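News > Reader Guides > World

How to compare foreign press reaction to a speech

Start with the full transcript. Read it before any coverage, and mark the lines you expect to be quoted abroad.

Next, pick 7 outlets from the country you're following. Include at least two in the local language – a translation tool is fine for a first pass. Save the news report and the editorial separately, as they often disagree.

Give each piece a line in a spreadsheet: outlet, owner, lines quoted, tone. Keep your summary under 50 words. Anything shorter than 300 words is probably wire copy, so check the credit and log it once.

Wait a week, then search again. Later columns tend to be cooler, and they belong on a second sheet. 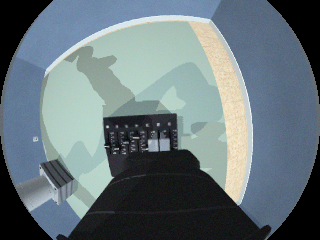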